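**Pevine Regional Police Command: Checkpoint and Patrol Changes in the Drornus District**

Dollport, 26th August - The Pevine Regional Police Command has revised its security deployment in the Drornus district following a review of operations completed in July. The changes take effect immediately and remain in force until further notice.

Under the revised plan, 200 officers are assigned to the district on rotating shifts. Nine fixed checkpoints will operate on the roads between Drornus and Dollport. Two of these, at the Karamanlidis bridge and the northern freight road, will be staffed day and night. The remaining checkpoints will open and close according to traffic and threat level.

Mobile patrols will cover the farm roads east of the river, where armed groups have previously moved supplies after dark. Patrol units report to a joint control room in Dollport, which also handles requests from the army garrison. Command of cordon and search operations stays with the police. Army units may be called in support on written request from the district commander.

Residents should carry identity papers when traveling through the district. Drivers are asked to dim their headlights on approach, stop at the marked line and wait for instructions. Ambulances and school buses will be passed through a separate lane.

The night curfew in the two villages nearest the bridge has been lifted. Restrictions on drone flights still apply across the whole district - permits issued before the review are no longer valid and must be renewed at the Dollport office. 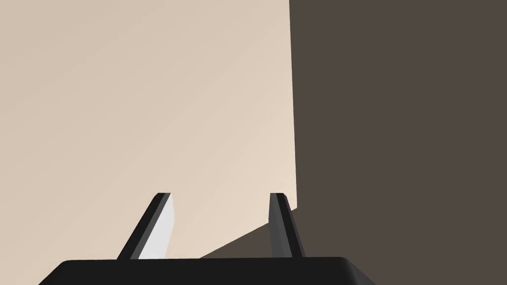

Applications for renewal are accepted in person during office hours. Applicants should bring the original permit and proof of address.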